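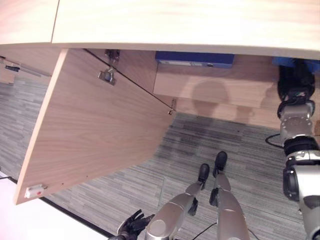 How long should you keep paper files in a desk cabinet?
Keep what you open during the year, and move the rest to a shelf or the shredder.

Features > Work Space > Storage

The Cabinet Under the Desk

Virgilio Cabanatuan keeps the accounts for Prurska, a small firm that repairs awnings. When he took over the job in February, the cabinet under his desk was so full that the door had stopped closing. He emptied it onto the floor over two evenings and fed 2,537 sheets into the shredder.

"Most of it was copies of copies," he said. "There were delivery notes for fabric we don't even buy anymore."

A low cabinet is an awkward place for paper. You have to bend to read a label, the desktop keeps the light out, and anything at the back gets forgotten. Box files do better there than loose folders, which slump and slide under each other.

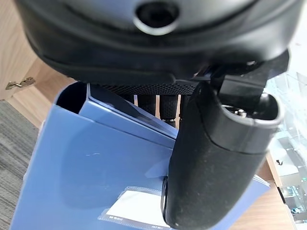
Cabanatuan tried folders first and gave up on them after 3 weeks. He then bought box files from Görtz and labeled them by year and by type of bill. The current ones sit where he can reach them from his chair. Older ones go to a hall closet at the company's other office, along with the tax returns.

He also had to fix the door. Years of being pushed against overstuffed shelves had pulled it down on its hinges, and it scraped whenever it moved. Many concealed cabinet hinges can be adjusted with a screwdriver. Turn a screw a little, close the door, look at the gap, and turn it again if needed. If a screw spins without gripping, the hole is worn and needs filling first.

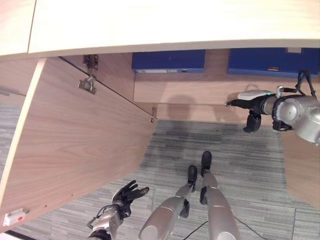 PRURIRLEY, October 26, 2023

The cabinet now gets cleared four times a year. Cabanatuan takes every box out, wipes the shelf and goes through the papers at the desk. The last round took him roughly 4 hours, most of it spent on a batch of 697 receipts that had been filed under the wrong year.
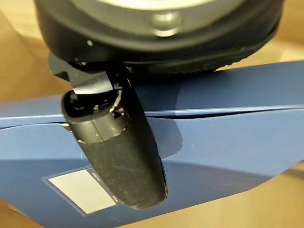
A blue box file on a wood-toned surface.

He writes the label before he puts anything in a box. Bills that don't fit a label go in a tray on the desk until the end of the month. The tray is usually fuller than he'd like.

Comments

deskbound_rae: My cabinet door scrapes too. Going to try the hinge screws tonight.

T. Oakes: Box files take up a lot of room when they're half empty. I went back to ring binders.

marlowe77: Please check your tax rules before you shred anything.

Related
Raltari Shelving: One Year Later
Labels That Stay Stuck
What to Do With Old Ring Binders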